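nukwood-words

README, please read before using the files

Word list for the Grenenham dialect, north side of the river mostly. 147 entries so far. Collected by Birsen Türkmen and typed up by me in the evenings, so blame me for the typing and thank her for everything else.

Status: usable. Not finished. Version 3 of the list, older ones are in the folder called old and you should not need them.

What's in here

words.csv -- the main list, one word per line
places.csv -- local names for fields, lanes, bends in the river
sayings.txt -- 26 sayings, free text, no fixed layout
notes.txt -- my notes, messy, skip unless you are stuck
old -- earlier versions

Columns in words.csv

word -- spelled the way the speaker wanted it spelled. If two speakers disagreed there are two lines.
meaning -- plain English, short
where -- Grenenham, Yensuk or Ninedska. Blank means we heard it in all of them.
age -- speaker's age group, by decade. Not exact age, people didn't want that.
heard -- y if Birsen heard it in normal talk, n if someone told her about it when asked
remarks -- anything else

Please keep heard in mind if you do any kind of analysis. The n words are the ones people are proud of, and half of them may not have been said out loud over a fence since their grandparents. The y words are duller but they are what people say. Someone took the whole list last winter and wrote a piece on "the living speech of Grenenham" using nearly all n words. Don't do that.

Spelling

No standard. I tried to make one in December and gave up after the vowels. There's a long o in Yensuk that doesn't exist in Grenenham and I write it oo, which looks wrong to everyone in Yensuk. Open to better ideas. Double consonants are as the speaker wrote them. Don't "fix" these please, I had a spell checker run over the file once and it took a whole weekend to undo.

Encoding is UTF-8. If Birsen's surname shows up as garbage in your program then you have opened it as something else.

How it was collected

Kitchen table talks, mostly. Some at the bus shelter, some at the feed store. No recordings, so don't ask for audio. Birsen writes in a notebook and reads back to the person what she wrote, and they get to say no. Ten or so words were taken back that way and are not in the files and won't be.

Speakers all agreed to thier words being shared. No names are in the data. If you think you can work out who said something from the age and the place, you probaby can, it's a small area, so be decent about it.

Known problems

- Ninedska is thin. Only 10 words are from there and they all came from one family.
- farming words are over-represented, kitchen words under
- the three words for drizzle may be two words. Still arguing.
- places.csv has duplicates where a lane changes name halfway
- some meanings are too short to be any use ("a kind of gate"). Will expand.
- remarks column has commas in it, quoted, but a few quotes are missing near the end

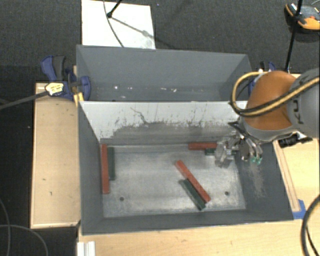 Fixing the quotes is next, then the gates. After that Birsen wants to go back to Ninedska and try at least one more family, and I want to split the sayings into a proper table with a place column like the other two files. No dates promised.

Corrections

Send them as plain text, one per line, word first, then what is wrong with it. Say where you heard it. "My aunt says it different" is fine and useful as long as you say where your aunt is from. Please don't send a whole edited words.csv, I can't tell what changed and I end up reading the lot.

New words the same way. Put y or n for heard.

Using it

Free for anything that isn't sold. School use very welcome. Credit as Türkmen, Nukwood word list, and give the version number. If you want to print it in something with a price on it then write first, the answer will likely be yes but Birsen would like to be asked.

Changes

3 -- added age column, places.csv split off from the main list, fixed Yensuk vowels (again)
2 -- added heard column
1 -- first typed list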